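Apprenticeship at my age: do I apply to the union or go straight to a contractor?

**Amber Van Loon**

Hi everyone, and sorry in advance for the ramble. I've packed orders at Rokitex for 8 years and I'd love to get into tile setting. My uncle set tile and I always liked tagging along. Intake opens in April and I can't decide between the union program and a small outfit, Michiels, that says it will train me. Does the math part of the test get hard?
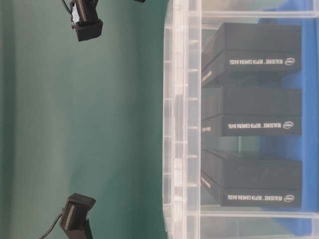 ## Replies

**Femke Van der Linden**

Welcome, Amber! I went the union route and I'd do it again — the classroom nights are long, but you come out with a card that travels with you. Our local wanted a score of 70 on the math test, mostly fractions and area. Get a used workbook and do a few pages
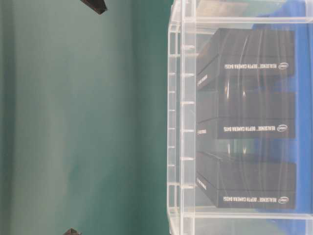
every evening after supper, and you'll be fine. Ask your hall how they place people, too, as mine had over 80 names on the list and I waited four months for a call.

**Finlay Munro**

Go with the contractor, you get paid sooner. Buy good knee pads.
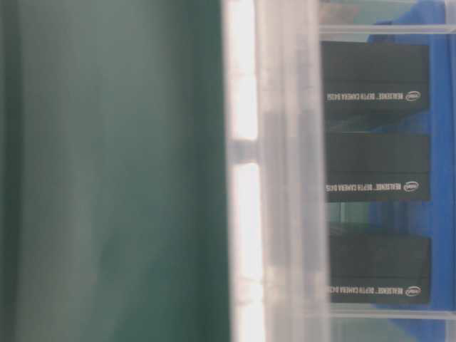

*Green surface and translucent plastic*

**Siebe Bakker**

I'd gently disagree with Finlay, though he's right about the knees! Before you say yes to Michiels, ask whether the training is registered with the state and get the raises in writing. My first boss meant well, bless him, but none of my hours counted when I moved on. 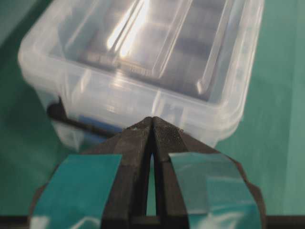 *Gripper fingers, seen from behind*

You can also apply to both and see who calls first. Let us know how it goes!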